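Why I've stopped filling in the spotlight questionnaire

Our company newsletter goes out every second Thursday of never, which is to say whenever somebody in comms has enough staff spotlights saved up. I've been at Prumix for a fair while now (I look after licences and contracts on the software side) and I've been asked to do one 2 times. The first time I said yes. What's your favourite part of the job, what three words describe our culture, coffee or tea. I wrote 130 words and they printed the lot, with an exclamation mark added after my name!

The second time I said no thanks, and I've been trying to work out why it bothered me so much.

I like reading about people's work, I really do. I'll happily lose a lunch hour to somebody explaining how they untangled a billing system. But the spotlights never get near it. Everybody is passionate, everybody loves the team, and you finish the page without knowing what the person does between nine and five. When we merged with the Gutcombe office in September I read every profile they had, hoping to learn who handled renewals over there. I came away knowing who had a labradoodle.
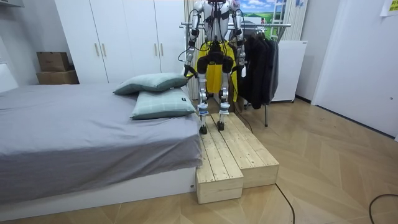 Photo: Pludora

My old workplace did it better, and on no budget at all. You got one page and one question: what did you fix lately? A woman in support wrote 2,352 words about a date field, went miles over the limit, and it was the most popular thing the newsletter ever ran. People stopped her in the kitchen to argue about leap years. New starters were told to read it in their first week, and I still think of it whenever a form rejects my birthday.

I know the usual answer, that these pieces are for recruiting and future hires want a friendly face. Fair enough, but if I were job hunting I'd take one honest page on a rotten migration over 100 smiling ones. It would tell me what my days might look like, and whether people there are allowed to say something was hard.

So I've sent comms my own version, all about moving our contracts into Jin and the fortnight I spent chasing missing signatures. They've asked if I could add a fun fact.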